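Koltbridge bench chores: README

Last touched Sep 23, 2026

Hi! If you landed here from the Jara folder, you want the other README, the one next to the laundry recordings. This one covers the shop-floor half of our little "can it do the job yet" collection, meaning the dull stuff you do all day at a computer repair bench.

What's in it

There are 41 recorded sessions, sorted into 4 chores: opening a case, pulling memory, seating a processor, and putting the side panel back on. Each session is one folder with the wrist video, the arm positions, the gripper opening, and a notes.txt that I typed up the same evening (so please forgive the spelling). I did the bench work at Munier, the repair shop where I fix office desktops, and Arnaldo Patrício did the sorting and renaming. If a folder name makes sense, thank him.

How a session gets its grade

Pretty simple. "Done" means I'd hand the machine back to a customer without touching it again. "Helped" means I put a hand in at some point, even just to hold a cable out of the way. "Stopped" means I hit the button. I didn't want a fancy score, and I still don't!

So, can machines do this yet?

Some of it, slowly. Pulling memory is fine as long as the latches are the kind that flip right out. Side panels are a nuisance (ours bend, and the arm pushes where I would wiggle). Cables are hopeless so far. I've tried tying them, taping them, and glaring at them, and 14 of the sessions are marked "helped" for cable trouble alone.

The processor is the one I keep going back to. A person does it half by feel: line up the corner, let the chip drop, don't slide it. The arm has to get the whole thing right from above, before it lets go, and the socket is not a forgiving place to be a hair off. I still do the load levers by hand in most sessions, and the notes say when. The older Dell boards are what I practice on, so that's what you'll mostly find in the seat_cpu folders.
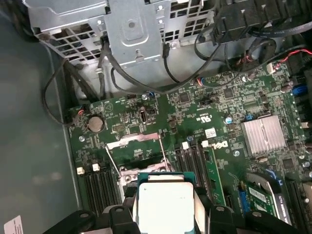

Jaime Marinho wrote back after the July upload that a chore only counts as automated once you can leave the room, and that by this measure I have a very expensive third hand. He'd also like to see the same chip go in 2 different boards before anybody talks about shop floors. Fair enough, Jaime. It's on the list, right after I sort out the Zimemton mount, which creeps when the arm is stretched all the way out.

Known problems

The gripper opening is logged a little late in the early side panel sessions. Line it up with the video before you train on it.

A couple of notes.txt files still mention the old folder names. Search for the chore name instead and you'll get there.

Use it for whatever you like, and if you get cables to work, please write to me first.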